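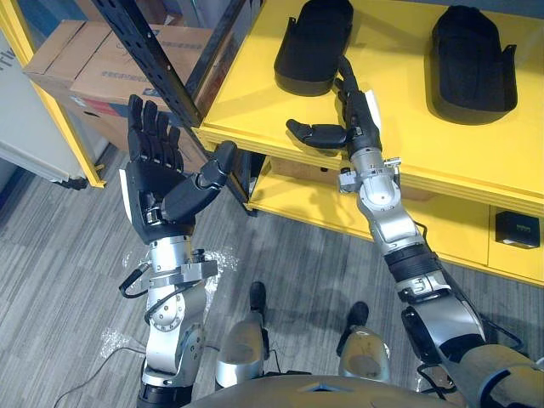 How to teach a two-armed robot to pick soft things off a shelf

Posted 4th December by the Pindetti workshop blog
4 min read
13 shares | 45 comments

I've been teaching robots by remote control for a good while now, and the question I get most is how to start with things that squash. Boxes are easy. Padded stuff folds when you grip it, slides when you nudge it and never sits the same way twice, so I thought I'd write down how I go about it.

You'll want a robot with two arms and proper fingers, a pair of tracking gloves, a headset that shows you what the head camera sees, and something to record with. I use Plirosix for the recording, but anything that saves the video and the joint positions together will do.

1. Set the shelf up first

Put your items on a shelf the robot can reach without leaning. Leave a good hand's width between them, more if you can spare it, and make sure you can see the front edge of the shelf clearly in the headset. A bright shelf under dark items is lovely for this!

Then have a look at the floor. Cables, bits of packing, anything a foot or a trailing wire could catch on – shift it before you put the gloves on, as you won't want to stop once you're going.

2. Line your hands up with the robot's

Stand square, arms loose, and switch the gloves on. Move slowly for the first few seconds. Open and close each hand, then touch your thumb to each finger and watch the robot do the same. If its thumb lags or stops short, redo the glove set-up now (I've skipped this and thrown away a whole afternoon of recordings).

3. Park the hand you aren't using

I hold my spare hand up, palm open, well out to the side. It feels a bit daft, like stopping traffic, but it keeps that arm out of the shelf's way. Pick one resting pose and use it in every single recording. If it wanders about, the robot may learn the wandering too.

4. Reach over the edge, then pause

Bring the working hand in over the front lip of the shelf, keeping the wrist higher than you think you need. Stop just short of the item and hold for a breath. You're judging distance through a camera and it's very easy to be a finger's width out.

When you're happy, let one finger make contact first. Close the others gently after it. With foam or fabric, I squeeze until the item starts to give and then leave it alone.

5. Lift, move, let go

Straight up, then across. Don't drag. Open all your fingers together when you set it down, and back your hand away before you relax, or you'll knock the thing over.

6. Do it again, a lot

I do 45 goes in a sitting and then have a cup of tea. Move the items a little each time and turn them now and then. Keep the fumbles where you recovered nicely, bin the ones where you dropped it. My set for the Brollville job reached 1,586 recordings by the end of February, and the last few hundred were much smoother than the first.

If your grip keeps slipping, try coming in from the side before you fiddle with any settings. I'll cover passing an item from one hand to the other in the next post.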